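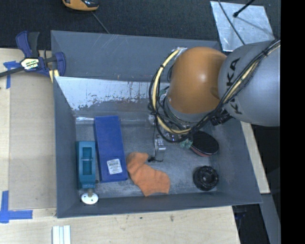 Gray bin on the wooden table, June 2022

I moved out of the Plendley apartment after 11 years and I am still dealing with the paper. Furniture was easy. Two guys with a truck took it to Belcombe in a morning. The paper came with me in grocery bags and I have been going through it after dinner most nights.

I had been keeping every utility bill since the first winter. Also manuals for a toaster and a window fan I no longer own, and a folder marked TAXES that had takeout menus in it. The real tax papers were under the winter blankets.

My system for now is to do one bag per night and stop. The first weekend I tried to do six in a row and by the fourth I was just moving piles from one side of the rug to the other. Bank statements get shredded after I check the year. Anything with a signature on it gets kept until I ask Anas Farah, who did my taxes when I was freelancing and has opinions about receipts.

Letters are slower. I found four from Gunther Engelhardt, my old landlord, all typed, all about the radiator. In November of my second year he wrote that it would be "attended to." It was attended to in spring. I kept one of them and recycled the other three.

I did throw out something I needed. The Ghanem warranty card for the washing machine went into the recycling with the fan manual, and of course the washer started leaking the same week. They found me by phone number, so no harm done – but I now read both sides of everything.

There are still the photos, which are in shoeboxes and not sorted by anything. I'm leaving those until it's too cold to be outside. If anyone has a shredder that doesn't quit after ten sheets, let me know which one. Mine smells like hot plastic.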